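# Six months with the Dandamik arm on our sorting bench

I run the packing side at Suveck, a small shop that puts together block sets for preschools, and back in June we bought a Dandamik. I promised a few people I'd write it up once the shine wore off. It has, mostly, so here goes!

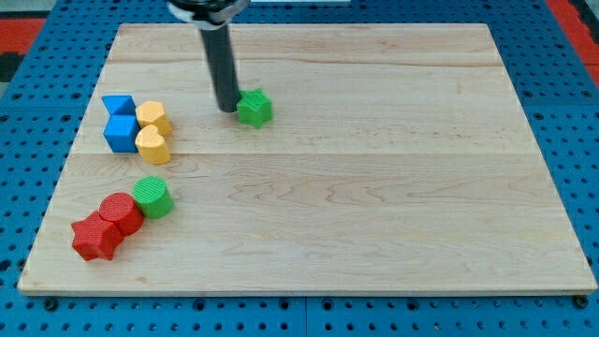 We paid 3,880 for the arm and another 529 for the mounting kit, and I still grumble about that second number (it's bolts and brackets, folks). Setup took Valentin Pons and me 2 long afternoons. The Skurkano software it comes with is friendlier than I expected, except for the calibration page, where the Save button sits right next to Reset. I've hit the wrong one more than once and said things I won't type here.

What it does for us is the dull part. Hearts, stars, cylinders, cubes, over and over, nudged across a maple-colored board into groups by color so a person can check them and box them up. We started with the plain rod instead of the gripper, and I'd tell anyone with small chunky parts to do the same. You push, you don't pinch. The stars are the fussy ones, they like to turn when you lean on a point, and you have to slow the arm way down for them. Cubes are a breeze.

Speed? Meh. Valentin can clear a board by hand faster than the arm can, and he likes to remind me. But he can't do it all day without his wrist complaining, and that's the thing I was paying for. There are 11 of us on the floor and we used to trade off sorting in one-hour turns that everybody dreaded. Now whoever's on the bench mostly watches, fixes the odd mess and does the inspection, and we catch more chipped pieces than we used to.

It's not all rosy. Two of the part-timers were worried about their hours when the crate showed up, and I should've talked to them before it arrived – that was my mistake, and it made for a sour first month. Nobody's hours got cut. The job did change, though, and one guy flat out misses the sorting because he could listen to his ballgames and zone out. Watching an arm takes a different kind of attention and some people find it more tiring.

Other gripes: the manual is thin, the cable is too short for a normal bench, and support takes its sweet time. We also looked at the Kasten, which has a nicer screen, but it wanted a bigger table than we've got room for.

Four stars from me. I'd buy it again, and I'd order the longer cable with it.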